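Workshop tips: arm dropped the part again

Third time since November, so writing it down. Job is picking a small black cylinder off the table, glass dome right next to it. Grip slips, part rolls, arm carries on like it's still holding something. Bad news near glass.

First thing. Hit stop BEFORE you reach in. Not pause, stop. Houda Slaoui got her knuckles pinched on pause, it resumed by itself after 23 seconds.
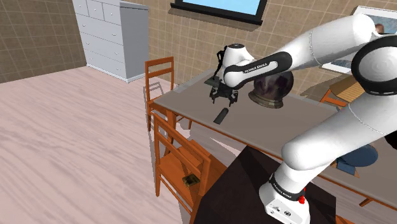
Then move the breakables. Yes, every time. Chairs back too, you want a clear way out when it swings.

Wipe the finger pads. Dry cloth, no oil, no furniture spray. Spray was what did it the second time, took me an evening to work out. Check the cable at the wrist isnt pulling when it turns. Slow speed for the first 3 tries after any drop.

Tapered parts are the worst. Fingers close on the slope and it squirts out. Grab lower or higher, wherever the sides run closest to straight, and dont just crank up the force.

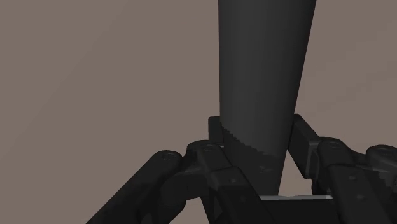 Page last changed: November, 9:33 pm, by Nazar Hrytsenko

Force setting: I stay at 33 on the Flomon panel. Higher and it marks the part. If you get error 234 the fingers think they're closed on nothing, open them all the way and start teh pick over.

Still drops? Leave it off and tell me.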